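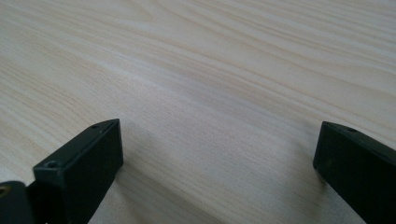 Lusirent Furniture Desk, Workshop and Returns Team

Section 4. Setting up and looking after the pale wood-grain table

Applies to all tables in the Hodach range with a light top. For dark tops and painted tops see Section 5.

4.1 Before you start

The table is delivered as one top, four legs and a bag of fixings. The top is wrapped in a blanket and strapped. Keep the blanket and both straps, as the driver will ask for them when the table is collected.

You need two people to lift the top. You also need the hex key from the fixings bag, a soft cloth, and a floor space a little larger than the table.

CAUTION: Do not slide the top across a floor, even on its blanket. Grit gets through the weave and marks the finish.

4.2 Putting the table together

1. Spread the blanket on the floor and lay the top on it, face down.
2. Find the four metal plates, one near each corner. Wipe off any dust.
3. Stand a leg on each plate and turn the bolts in by hand. Stop when they feel snug.
4. When all four legs are on, tighten the bolts with the hex key, working across from corner to corner. A half turn past snug is enough.
5. With one person at each end, turn the table onto its side and then onto its feet. Do not let it rest on two legs.
6. Check for rocking. If it rocks, screw the foot under the short leg outward until it stops.

NOTE: The bolts on the older Ehlers legs are longer than the ones supplied now. Do not mix them. If you have a mixed bag, call the desk before going any further.

4.3 Choosing where it goes

Leave at least 30 inches between the table edge and the nearest wall if people will be sitting on that side. For a side with no seats, 20 inches will let someone walk past.

Keep the table away from radiators and heating vents. Light tops change color slowly in strong sun. If the table has to stand by a window, turn it end for end every month or so and do not leave a cloth or mat in the same place for the whole rental.

4.4 First clean

1. Dust the top with a dry cloth.
2. Wring out a second cloth in warm water with a drop of dish soap. It should be damp and leave no puddles.
3. Wipe along the grain. On this top the lines run at a slant and bend in places, so follow the general direction and don't worry about every curve.
4. Go over it again with plain water, then dry it.

Don't use scouring pads, bleach, furniture polish or anything with wax in it. Polish leaves shiny patches on a matte top, and we have to strip them off by hand.

4.5 Checking the surface

Do this when the table arrives and again the day before collection. It takes a few minutes.

1. Clear the table.
2. Turn off any lamp directly overhead and look across the top from one end, with your eyes low. Then look from the other end.
3. Run your palm over the middle and along all four edges. Scratches are easier to feel than to see on a top this light.
4. Write anything you find on the condition slip, with the distance from the nearest corner.

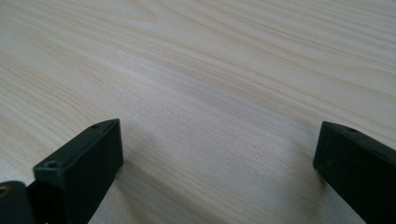

Fig. 4-2. Light wood-grain top, matte finish.

Streaks of tan and paler bands are part of the pattern and should not be reported. The lines are closer together in some areas and wider in others. A mark that cuts straight across the grain is worth a second look. So is any spot that shines when the rest doesn't.

NOTE: Shadows are easily taken for stains. Move whatever is casting the shadow, or look from the other side, before you fill in the slip.

4.6 Marks and spills

Water rings: leave to dry overnight, then rub lightly with a dry cloth. Most fade.

Pencil: white eraser, light pressure, along the grain.

Ink: blot it and call us. Please don't try solvents. Selma Tomić at the returns desk has a cleaner that works on most ballpoints.

Tape residue: warm soapy cloth held on the spot for a minute, then wipe. Repeat if needed. Don't scrape with a blade.

Hot pans: always use a trivet. Heat marks in the finish can't be removed on site, and the top has to come back to the workshop.

4.7 Taking it down

Reverse the steps in 4.2. Loosen all the bolts before you take out any of them. Put the bolts back in the bag, tie it, and tape it to one of the legs. Tape must not touch the top.

If the table is going straight to another address, tell Rohani Ginting in scheduling so that the condition slip can travel with it.

Changes to this section: step 6 in 4.2 reworded by Dirk Reinholz after the foot design changed. Ink advice in 4.6 updated. Last revised 16 Mar 2025.

0 comments | 3 shares

Related sections
Section 3: Clatetti stacking chairs
Section 5: Dark and painted tops
Section 7: Condition slips and how to fill them in
Spare parts list: bolts, feet, plates

Lusirent Furniture Desk. Contact the workshop through your rental office. All rights reserved. Back to top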